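Notice to Residents of the Fourth Floor

A short story

The Clusden Residential Board wishes to inform all residents that the lift serving the fourth floor will be out of use from Friday. Residents who require help with shopping should apply in writing to Mr Pravesh Potgieter, Clerk to the Board, Room 2.

Supplementary Notice

The Board has received 34 letters concerning the lift. It has also received one letter concerning the sea. The Clerk has been instructed to reply to the former by means of this notice. The lift will be repaired in May, when the part arrives from Macedo.

The letter concerning the sea was submitted by the resident of Flat 7. She states that on still evenings the tide may be heard behind the wall of her kitchen, and asks whether this is covered by her tenancy. The Board notes that Clusden lies a day's journey from any coast, and considers the matter closed.

Minute of the Clerk

In accordance with standing orders, the Clerk visited Flat 7 at ten o'clock in the evening. The resident offered him a chair. No sound was heard for some time, and the Clerk made use of the interval to explain the procedure for appeals. The resident listened with courtesy. She remarked that her late husband had served on the Hikunon ferry, and that he too had been a great one for procedure.

Shortly before eleven the Clerk heard the tide.

He wishes it recorded that it was coming in. 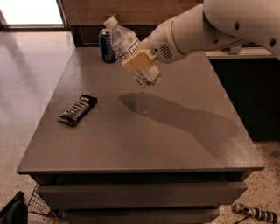
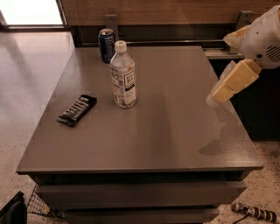
Bottled water, in both views, and the grey cabinet.

Further Notice

The Board has considered the Clerk's minute and regrets its tone. Officers are reminded that a visit should not exceed one quarter of an hour, and that findings should be confined to the fabric of the building. The wall in question was inspected by Messrs Lustari, who report that it is sound, dry and of ordinary thickness. Their account has been passed for payment.

A second visit was not authorised. The Board understands that one took place.

Statement Attached at the Clerk's Request

I have served the Board faithfully and have never before asked that anything be attached. I returned to Flat 7 because I had left my umbrella there. The resident had placed it by the door. She had also set out a second chair beside the kitchen wall, and it seemed to me improper to refuse it.

We did not discuss the tenancy. She told me the names of the landing stages in their order, and I found that I could repeat them. When the water drew near, a bell sounded on it, and she stood up and put on her coat. I informed her that the Board could accept no liability. She replied that she had read the conditions with care.

I held the door, as any officer would have done.

Final Notice

The lift has been restored to service. Residents are thanked for their patience.

Flat 7 is vacant. Applications should be made in writing to the Acting Clerk, Room 2. The key has been found on the kitchen table, together with an umbrella, and may be collected during office hours. Applicants are advised that the floor near the wall is a little damp.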